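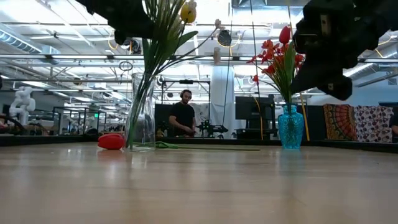
Caderno de bancada / Compras e planeamento

Segunda-feira, 11 de dezembro de 2023

Orçamento do próximo trimestre, rascunho. Josphat quer os números antes do almoço, vai assim mesmo.

Dedos para as garras: pedir à Rundby, lote de 10 pares. O prazo deles em setembro foi 28 dias, contar com o mesmo. Perguntar se mandam as pontas mais estreitas com a mesma furação — da última vez veio diferente e tive de refazer o suporte.

Cabos: os pretos compridos ficam para a Drullel. Não misturar com a encomenda dos dedos, a contabilidade devolve tudo.

Flores artificiais + vidros: teto de 200 euros, já falado com a Alžběta. Ela acha muito para flores. Eu acho pouco, as tulipas gastam-se depressa (a cabeça solta-se do caule e lá se vai a peça). Ver se há quem venda cabeças avulso. Jarras: levar de reserva uma transparente alta e uma azul, iguais às que temos, senão os ensaios deixam de ser comparaveis. 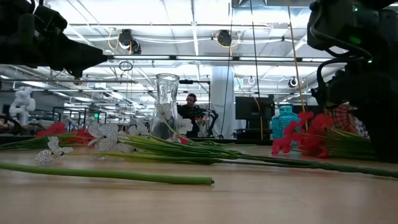

Segunda estação: sim ou não. Tarefa Hededero (arranjos, jarra de boca larga e garrafa de gargalo curto) precisa de mais horas de braço do que temos. Proposta da Pollock é alugar um par de braços em vez de comprar, com 1000 euros de caução. Falta saber quem paga o transporte. Para a lista de consumíveis separar por grossura do caule: um grosso e liso como o que está à frente na mesa, com o miolo escuro a sair na ponta cortada, não pode ir na mesma linha que o molho de caules finos. Preço diferente, e a abertura da garra também. As vermelhas de pétala franzida entram à parte, em ramo.

Não comprar já: tampo novo. O reflexo na madeira incomoda-me mas a Alžběta quer primeiro experimentar mexer nas luzes. Fica para a proxima revisão.

Por fazer:
— pedir segunda cotação dos dedos
— contrato da Pollock, ler a parte do seguro (Josphat)
— referência dos parafusos das garras, não está na folha
— IVA nas flores?? perguntar

Total ainda não fecha. Volto a isto depois da chamada com a Rundby.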